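Section 4: Teaching the fetch-and-place routine

If you've come straight here from the quick start card, welcome, but please go back and do Section 3 first. I mean it. Everything in this section assumes the hand has been homed and the head camera calibrated, and I've had more support emails about skipped calibration than about everything else in the Nerkar kit put together.

Right, so this is the fun part. By the end of it your robot should be able to take a drink bottle out of a low fridge drawer and set it down on a table beside the fridge. I picked this as the first proper routine because it uses both arms, it has a door and a drawer in it, and most of you have a bar fridge somewhere in the shed or the office already. Allow yourself 90 minutes the first time through. You'll get quicker.

What you'll need

The Nerkar base unit with both arms fitted
At least one five-finger Lirov hand (the two-finger version can do it, but the settings below won't suit)
A compact fridge with a door that swings freely
A table with a flat top, close enough that the robot can reach both without driving
Two or three plastic bottles with screw caps, full or part full
The tablet, charged, with the Bomel teaching app installed

Caution: Plastic bottles only while you're learning. No glass, no cans of fizzy drink. The hand can squeeze a good deal harder than you'd expect and I've mopped up enough cola for one lifetime.

Caution: Keep the stop button in your own hand for all of this section, and keep kids and dogs out of the room. If you have to put the button down, pause the arms first.

4.1 Setting up the space

1. Put the fridge where its door can open all the way without touching the robot, the table or the wall. Check it by hand. Then check it again with the robot parked in front, as the base sticks out further than it looks.

2. Put the table to one side of the fridge. I like it on the left, with the near corner facing the robot, but the right works just as well if you swap the arm assignments in the app.

3. Clear the floor between the two. Cords, mats and boxes all need to go. A bare floor is best, and timber is fine so long as you've locked the castors.

4. Lock the castors! I forget this one myself.

Note: A shiny white tabletop can confuse the depth sensing if you've got a bright window behind it. If the app shows speckles where the table ought to be, pull a blind down or turn off the light directly overhead, then tap Refresh Surface.

4.2 Recording the door and drawer

5. Open the Bomel app, tap New Routine, and give it a name you'll recognise later. The app will happily let you have six routines all called Test, and I'm speaking from experience.

6. Tap Record Left or Record Right, depending on which arm is going to do the opening. The arm will go soft so you can move it about. Support it under the forearm as you do, because it's heavier than it looks.

7. Guide the hand to the door, hook the fingers behind the edge, and walk it open slowly. Slow is good here. The app speeds things up at playback and any wobble you record gets sped up too.

8. Tap Add Waypoint once the door is fully open, then do the same for the drawer. Pull it out only as far as you need for the hand to get in from above. If you drag it right to the stop, a cheap fridge will tip the drawer forward and your bottles will roll.

9. Tap Finish, move both arms clear, and play it back at the slowest speed with your thumb on the stop button.

Note: If your fridge has more than one door, record each as its own waypoint group. It's a bit tedious, but then you can fix one without redoing the lot.

4.3 Recording the grasp

10. Lay a bottle on its side in the drawer with the cap end where you can see it. Bring the hand down over the middle of the bottle and let the fingers close until the app shows contact on at least three of them.

11. Set the grip to Soft Round. Leave the strength slider where it is for now. If the bottle slips, go up one notch and try again, and keep it to one notch at a time.

12. Lift straight up, clear of the drawer, before you turn the wrist. Turning early is how you clip the drawer front.

4.4 Recording the place

13. Swing the arm across to the table and turn the wrist so the bottle is upright, cap at the top. Lower it until the base is resting on the tabletop. What you're after at this point is the fingers still wrapped around the middle and the thumb pressed on the front, with the bottle's weight on the table. Tap Add Waypoint before you let go of anything. 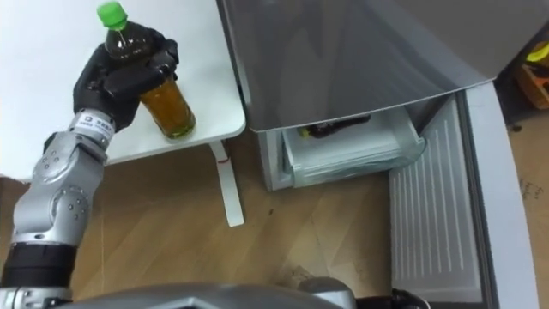

14. Tap Release, then wait for the tone. The thumb should come away first and the fingers after it. If they all let go together, open Hand Settings and switch Staged Release on.

15. Back the hand off horizontally until the fingers are well clear of the bottle, and only then lift. Add a waypoint at each of those two positions.

16. Send the arm to its rest pose and tap Save.

4.5 Running it for real

17. Set playback to quarter speed and run the whole routine from the start. Watch the second arm as well as the one doing the carrying. With a door standing open, the idle arm can end up closer to it than you'd like – if so, record a tucked pose for it and put that in as the first waypoint.

18. If all's well, go up to half speed. I'd stay there. Full speed exists, and I'm not going to stop you, but a bottle of tea doesn't need to travel that fast.

19. Add Close Drawer and Close Door at the end if you want them. The app can reverse your opening waypoints automatically, which works nicely on most drawers.

If something goes wrong

Error 432 (surface not found): the robot can't see the table. Nearly always glare, so see the note in 4.1.

The bottle leans when released: your place waypoint is slightly high. Lower it a touch and re-record.

The hand won't close fully: check the wrist band is sitting flat and hasn't crept up over the joint. Ease it back down and re-home the hand.

The arm stops halfway with no error: look at the tablet battery. Under 9 per cent, the app drops the connection and both arms hold where they are.

For anyone using the older Muñoz wrist adapter, the waypoints are the same but your grip settings live under a different menu. Have a look at Section 7 before you start on 4.3.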